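How does a robot know what to pick up?

Imagine you must tidy your room, but you may only follow written rules. "Pick up the tube" sounds easy. But what is a tube? Where does it end and the next one begin?

A robot arm has this problem all day. Its program works in steps. First comes perception: the software looks at the colours and edges and guesses which things are there. Then comes planning. The program tries many paths for the arm, sometimes 2,000 of them, and throws away every path that would hit something. The last step is control. Small commands go to the motors and say how much to turn. 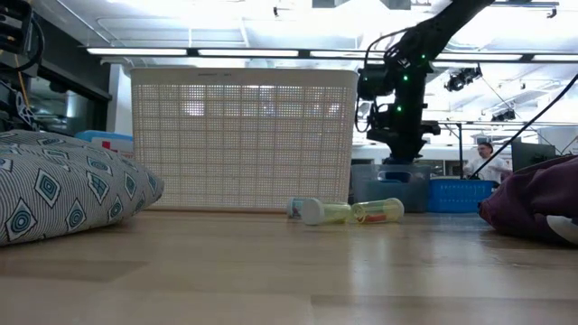

Photo: Priya Kapoor / Skevunero

The three small tubes on the floor nearly touch each other – for a program this is difficult, as they can look like one long thing. The big white basket behind them is full of little holes, and light comes through. Is a hole a thing or not? The software must learn this too.

Word to remember: perception (per-SEP-shun)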